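Notes for the club night talk: charity bouts, and who holds the money

(Clubroom, doors 7 pm. Keep it to half an hour, leave the rest for questions. Water on the lectern BEFORE I start, please, me.)

Evening, everyone, and thanks for coming out. Is the microphone on at the back? Lovely.

I've been asked to talk about charity boxing nights, mainly because I've helped put on a few and made most of the mistakes already. I'm not a promoter and I'm certainly not a lawyer. I used to box a bit, badly, and these days I do the matchmaking and the paperwork and shout at people about their medical forms.

So. Start with the Troldale show.

Troldale was our first. Two amateur clubs, a hired hall, a borrowed ring, and a raffle that went on so long the last bout started when half the crowd had gone for the bus. We took 2,084 pounds on the door and over the raffle table, and I remember standing there with a biscuit tin full of cash thinking we'd cracked it. Then the bills came in! Ring hire, the doctor, the ambulance cover, the hall wanting extra for the late finish. What went to the good cause in the end was 1,195 pounds.

(Pause here. Let people do the sum.)

Now that's still a decent amount and they were very pleased to get it. But the poster had said "all proceeds", and plenty of people in that hall took it to mean every penny they handed over. One chap stopped me in the car park a few weeks later and asked where the rest had gone, quite politely, and I had to stand there listing invoices at him. I felt dreadful. We'd done nothing wrong and it still felt like being caught with a hand in the till.

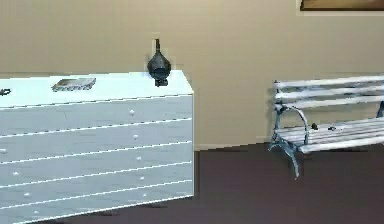

So the first thing I changed was the poster. It now says "all profits after costs", and we put the costs on a sheet by the door for anyone who fancies a read. Hardly anyone does. A few people stop and look at the doctor's fee and whistle.

Second thing is the fighters. When somebody signs up for one of these nights they get sponsored by their mates, their work, their mum's hairdresser, all sorts. And they make promises. "If I win I'll double it." "If he beats me I'll match whatever he's raised." It sounds marvellous at the weigh-in and it gets a great cheer. Then they lose, they've got a nose like a plum, and the whole thing goes a bit quiet.

(Tell the Sutcliffe story here if the room is warm. If not, skip to Barnimora.)

The Sutcliffe gym lads had a side bet like that one July. Loser was to pay the winner's chosen charity, and they shook on it in front of everybody. It was a cracking fight, by the way, much better than the main event, and the decision could have gone either way. The loser reckoned it should have gone his way, and so he reckoned he owed nothing. The winner put it all over the internet. Within a day you had grown men who'd never met either of them calling each other names, and the charity itself was asking us, very nicely, to please leave its name out of it.

I rang them both. I should have rung them both before the fight.

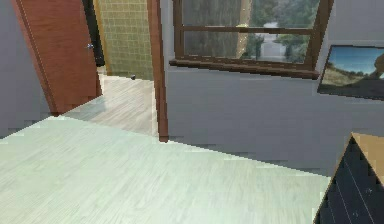 What we do now is boring and it works. If a boxer wants to pledge something, the money comes to us before the first bell and sits in the club's account. If it isn't in by the weigh-in, it doesn't get read out by the MC. I've had one or two sulk about that. Fine, sulk.

Barnimora was where we tried it properly, and it went as smoothly as these things ever do. We had 49 tickets left on the night and sold the lot at the door, which I'd love to claim was my doing, but the football had been called off. Every pledge was paid up beforehand. Two boxers pulled out with injuries in the last week and their sponsors still let the money stand, bless them.

Quick word on matchmaking, as I know some of the coaches are in. Please be straight with me about experience. "He's had a couple" covers everything from two rounds of sparring to a lad who's boxed for the county, and I can't make a fair match out of it. I'd sooner drop a bout off the card than watch a beginner get a hiding in front of his family. Same goes for weights. I've heard every story going about dodgy bathroom scales.

And rest afterwards! Proper rest. Anyone stopped in their bout goes home with the doctor's sheet, and somebody stays with them that night.
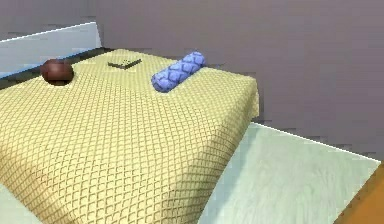

Bed with a yellow quilted cover in a diamond pattern.

Last bit, then the tea. The next show is with Sultedance, who are lending us the ring and doing the lights. I need card sellers, glove runners and somebody who can work a stopwatch without watching the fight instead. The sheet's going round now. Put your phone number on it clearly, and if you can only do the setting up in the afternoon, write that next to it.

(Questions. If someone asks about the Troldale car park again, the costs sheet is in the blue folder.)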